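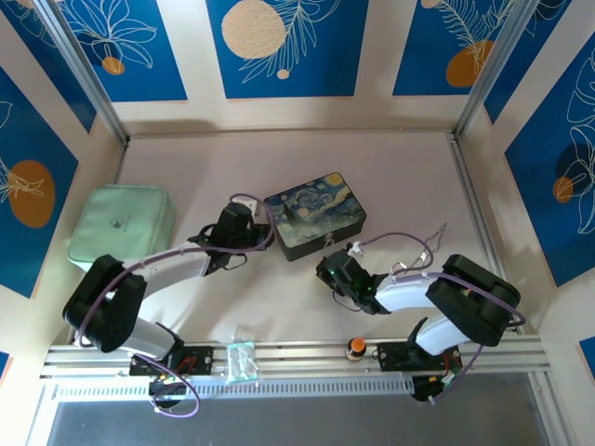
Two robotic arms at a tabletop, with a small white cube near one gripper.

Murnivberg sold its left back in January for the second year running, and again the club called it a success for the academy. He had played 61 league matches. The one before him played fewer. I have followed the club long enough to remember when a player raised there would stay until his knees gave out, and I am not asking for those days back. But I think small clubs have started to confuse selling players with developing them, and the supporters are paying for it.

The argument for selling is easy to make. Ustmont did it well for years. They had a modest stadium and a training ground next to a rail yard, and they still finished in the top half because every summer they sold somebody for real money and had a replacement ready. Other boards looked at that and decided they wanted the same thing. What they copied was the sale. The replacement takes six or seven years of paying youth coaches properly, and it doesn't show up on anyone's balance sheet until it is done.

Cikum is what happens when you copy half of it. They moved 8 academy players out over two seasons, most of them before the age of twenty. The money went to the first team's wage bill, on older players with short contracts. The under-17 side now trains on a shared field and has had three head coaches since last November. They went down in the spring. People there blame the manager, who did make some strange choices in midfield, but I doubt anyone would have kept that squad up.

I would like to see the league do one dull thing: require that a fixed share of every fee for a homegrown player be spent on the youth setup within 2 years. Clubs will say this ties their hands. It does, a little. They already accept limits on squad size and on debt, and they complained about those too.

The other objection is that players want to leave, and a club can't hold them. That's fair. A teenager offered four times his wage should take it, and I'd tell my own son the same. But there is a difference between letting a player go when a good offer comes and calling agents in October to find out who might be interested. Murnivberg has been doing the second, and everybody in the stands on the Escobar side knows it.

Those stands matter here. A season ticket on that side went up again this year, and the people buying it want to watch someone they saw in the youth cup grow into the shirt. They got 91 minutes of that in the last home match before the sale, when he scored from the edge of the box in stoppage time and ran straight to the corner flag. Ten days later he was holding up another club's scarf.

The replacement is on loan until the end of the season. He looks decent going forward and gets caught out of position a lot. There is no option to buy.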